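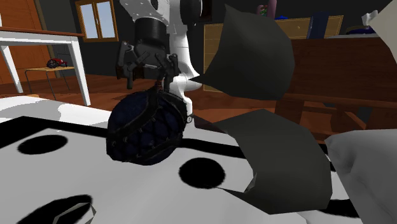 Before you touch the controller

Go through the room first. Most of the bad demonstrations we throw out were bad before the arm moved, and the operator was the last to know. The simulated bedroom is forgiving about some things (you can't break the clock) and mean about others. A bag with cords all over the front, sitting on a patterned cover, is a harder grab than it looks from the chair.

Decide what the task is and write it down in one line. "Pick up the bag by its top and set it down nearer the pillow" is a task. "Tidy the bed" is an argument waiting to happen. If two of you read the line and would do different things, write it again.

Check your view. A black gripper over a navy and black bag gives you very little contrast, and people swear the fingers are over the handle when they are a good inch behind it. Swing the camera around to the side before you close. Then swing it back. Yes, every time.

Moving the arm by remote

Come down slowly and come down straight. The diagonal swoop feels quicker and looks clever on playback, and it knocks things over. I have read the claims that a model will "smooth out" a sloppy approach if you feed it enough of them. I have yet to see it do that. Ours learned the swoop.

Stop above the object and let go of the stick for a moment. Not a long moment. A pause of several seconds gets learned too, and then you own an arm that stands over a bed thinking.

Close once. If you miss, open fully, go back up, and try again or scrap the run. Nibbling at the thing with the fingertips is the worst habit a new operator can pick up.

Lift before you travel. Blankets are the usual trap here, as a finger pushed too low will take a fold of cover along with the bag. In the simulator that can look fine, or it can send cloth through the mattress. Either way scrap it.

Watch the elbow. Everybody stares at the gripper, and meanwhile the rest of the arm is swinging through a headboard.

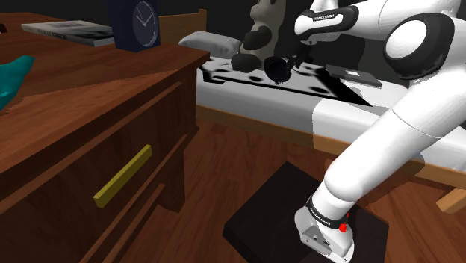

Rorkley Home Robotics Workshop – Remote Operation Group

Picking what to grab

Soft things are not easy things. A plush toy seems like a gift to a beginner, all that give, but where you squeeze it changes how the whole toy hangs. Choose one spot and stick to it for the set: around the middle, say, and leave the limbs alone.

Thin flat things lying on a bed are miserable with two fingers. Same for a book flat on a desk. Mounir El Fassi likes to slide the book until it overhangs the edge and pinch it there, and it works for him. It works for me one time in three, so I don't ask newcomers to do it.

Drawers: line the fingers up with the bar handle before you get close, and pull along the drawer's own line. The desk sits at an angle to the arm, so "straight back" on your stick is probably wrong. Do a dry pull in the air first.

How many runs

We kept 66 good runs out of 96 on the bag task. The Visow people will tell you to keep everything and let the software sort it out. We tried that for most of January, with 731 runs in the pile, and the result reached for the pillow. Gualtiero Sartori still thinks a bigger pile would have fixed it. Maybe. He is welcome to record it.

My own rule is to sit down for a short session, quit when I get bored, and delete the last few runs from before I noticed I was bored.

Move the object between runs, and turn it too. Shifting it a hair to the left and calling that variety fools only the person filling in the sheet.

Guiding a real arm by hand

Same rules, plus your shoulders. Hold it near the wrist and walk with it. If you are leaning, the arm is being steered by your back, and the recording will show it as a wobble.

Keep your own hands out of the camera's view as far as you can. A model trained on runs with a sleeve in every one of them may well come to depend on the sleeve.

Don't expect a simulator run to carry over. Some do. The Wollero foam pads we put on our real fingers grip far better than anything we managed in software, and cloth is off in ways I have stopped trying to list.

Saving your work

Name the file with the task, your initials and the run number, in that order. Mark it good or bad right away – by Sunday you won't remember. If you aren't sure, it's bad.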